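Written for the 45-liter Ondberg cask. If yours is a Karppinen, the hoops are different and step 4 won't match.

## 3. Getting a new cask ready to fill

The leaflet that ships with the cask says it is "ready on arrival." I have yet to meet one that was. Treat that line as advertising and work through the steps below before any spirit goes near the wood.

### 3.1 Check it over

1. Take the cask out of its wrap and stand it on end on a level floor.
2. Push on each hoop with your thumbs. A hoop that slides should be tapped back toward the middle of the cask with a hoop driver and a light hammer.
3. Look into the bung hole with a flashlight. Loose char is normal. Blisters the size of a coin are normal too, whatever the forums tell you.
4. Read the code burned into the head and copy it into your cask book. The paper label comes off in a damp room.

**Caution:** Do not tighten hoops on a dry cask until they ring. The staves will swell, and something has to give.
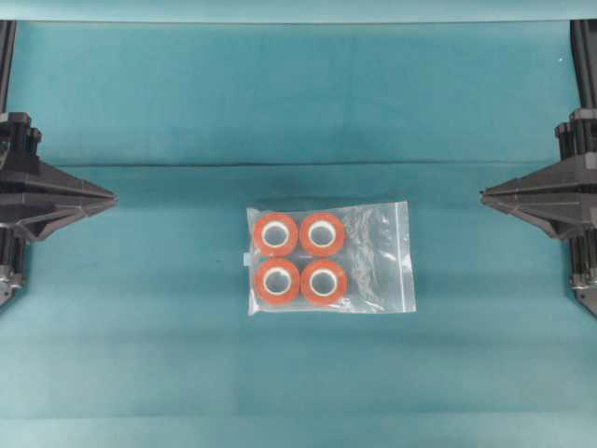
### 3.2 Swell the wood

1. Set the cask on its cradle, bung hole up.
2. Pour in a few liters of hot tap water, close the bung, and roll the cask so the water reaches both heads.
3. Open the bung slowly. There will be some pressure.
4. Fill to the top with cold, clean water.
5. Leave it for 12 hours, then top up.
6. Mark any weeping joints with chalk.

Most small leaks close by the second top-up. If a joint is still dripping after two full days, stop. Ondberg's helpline will suggest another week of soaking. I've tried that, and all I got was a sour cask. Send it back instead.

> **Note:** Cask wax is for a pinhole or a worm hole in a stave. It isn't a cure for a bad joint, although it is sold as one.

### 3.3 Drain and fill

1. Drain the soaking water completely and smell the inside. You want oak, toast, maybe a little vanilla. Vinegar or wet cardboard means you are going no further.
2. Rinse once and let the cask drain, bung hole down, until the dripping stops.
3. Put out any flame or pilot light in the room. Open a door.
4. Ground the transfer pump and the receiving funnel.
5. Fill slowly, leaving a small gap under the bung.
6. Seat the bung by hand, then give it one firm tap with a mallet.
7. Write the fill strength, volume, and month in the cask book.

**Warning:** Spirit vapor is heavier than air and collects near the floor. Keep extension cords, heaters, and anything with a switch well away. 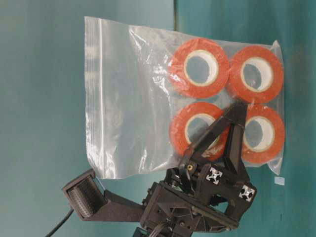 *Reading time: 2 minutes*

### 3.4 About the additives

You may have been offered Fista sachets with the cask. The claim is that one sachet gives you years of aging in a month. Erasto Lema and I split a batch of the same new-make rum and put Fista in half of it. The treated half was darker. To me it tasted like the untreated half with tea in it, and Erasto liked it slightly less than I did.

One small trial doesn't settle anything. Still, I would want to see a better one before paying for a sachet.

### 3.5 Where to put it

- Keep the cask off bare concrete. The Trundeck rack is solid and overpriced; a pair of sound timbers with wedges does the same job.
- Pick a spot where you can get at the bung without moving the cask.
- Check for leaks daily in the first week, then monthly.
- Take the first sample in the second month. A small cask can go from thin to over-oaked faster than the leaflet's chart suggests.

Sampling is covered in section 4.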